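Gripper Tool Safety Stand-Down: Photo Gallery
Ninaron Home Manipulation Program, Vondetville Site

The program halted all hand-held gripper work at its residential sites after a fault in the Zokden gripper tool during a packing task. One operator received a minor pinch injury to the left index finger.
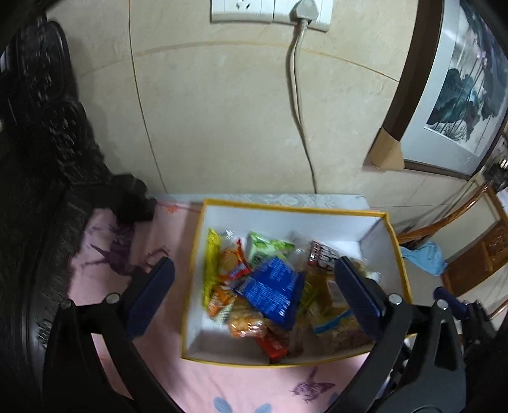
The stand-down applied to every operator, including those working in private homes under the program's household agreement, and it remained in force until each tool had been inspected and returned to service in writing. The notes on this page are issued for operators, site leads and household hosts. They replace the short notice posted on the morning after the event.

Work at hand: snack packages in a shallow box

The household packing task uses ordinary packaged snacks and an open box on a cloth-covered surface. Operators pick up packages one at a time with the padded fingers of the tool and place them in the box. Bright, shiny and clear wrappers are all permitted. The task instructions do not require packages to be placed in any order, and a mixed pile is an accepted result.

Packages of this kind are light and change shape when gripped. For that reason the packing task had been rated low risk, and operators were not required to wear gloves. The rating considered the objects being handled. It did not give enough weight to the linkage of the tool itself, which has exposed joints on both sides and moves close to the operator's free hand whenever a package has to be steadied.

The event

The operator, Yanling Tang, was in the second hour of a session when the fingers of the gripper failed to open on release of the trigger. The tool was holding a soft package at the time. Ms. Tang released the trigger a second time, with no effect, and then took hold of the left finger of the tool to ease it open by hand. The stuck joint freed suddenly and the linkage snapped outward, catching her fingertip between the two bars.

Ms. Tang set the tool down, ended the session and reported the injury by telephone to the site lead, Dehua Meng. The skin was bruised and not broken. First aid was given at the residence, and Ms. Tang returned to desk duties the following day. No member of the household was near the work surface, and no property was damaged.

Findings of the inspection

The tool was sealed in a bag and sent to the workshop at Ocampo. The inspection found that a retaining clip on one of the joint pins had worked out of its groove. The pin had moved sideways far enough to bind against the neighboring bar. Under light loads the joint continued to move, with some stiffness. When the fingers were held closed for longer than a few seconds, the bar could lock.

The tool had completed 2,571 recorded grips since its last service. The service schedule in use at the time called for an inspection by calendar date only, and no limit on grip count had been set. The workshop then recalled the 32 tools of the same build held at all sites. Two of them had clips that were loose but still in place. The remaining tools passed and were returned without repair.

The session log also contained an earlier comment by the operator that the tool felt "slow on the left." The comment was entered in the general remarks field, where it was not seen by maintenance staff before the event. The program does not regard this as a failure on the part of the operator, who recorded the condition in the only place the form provided.

Corrective measures

All clips on tools of this build have been replaced with a closed type that cannot leave the groove without a hand tool. Replacement was carried out at Ocampo, and each tool carries a dated service tag on the grip.

Inspection is now required every 20 hours of use. The count begins again after each inspection and is kept by the site lead.

The session form has been revised. A separate line for tool condition appears at the top, and any entry on that line is sent to the workshop on the same day.

The packing task has been moved from low to moderate risk. Close-fitting gloves are required for the hand that does not hold the tool. Bulky winter gloves and loose knitted gloves are not acceptable.

Instructions for operators

Before each session, open and close the fingers fully ten times with nothing between the pads. Both fingers should move evenly and return to the open position without help. A tool that hesitates, clicks or favors one side must not be used.

If the fingers stick during a session, keep the free hand away from the linkage. Lower the tool to the work surface, let go of the trigger, switch off the unit and step back. Leave any package that is still held between the pads where it is. Do not pull on the package, press on a joint or tap the tool against the table. Call the site lead and wait for instructions.

Sessions that end early for a tool fault are credited in full. Operators should feel under no pressure to finish a box.

Instructions for household hosts

Hosts are asked to keep children and pets out of the room while a session is under way. A tool that has been set down after a fault should be left alone until it is collected, even if it appears to be switched off. Hosts may ask to see the service tag at any time.

Return to service

Work at the Vondetville site resumed on 11 October 2020, after all operators had completed a briefing with Mr. Meng. Ms. Tang took part in the briefing and helped to prepare the revised session form. The other sites resumed as their tools came back from the workshop.

The inspection interval will be reviewed in April, when the first set of wear measurements from the closed clips is available. Until then no site may extend the interval on its own authority. Questions about this notice, and reports of stiff or uneven movement in any tool, should be directed to the site lead.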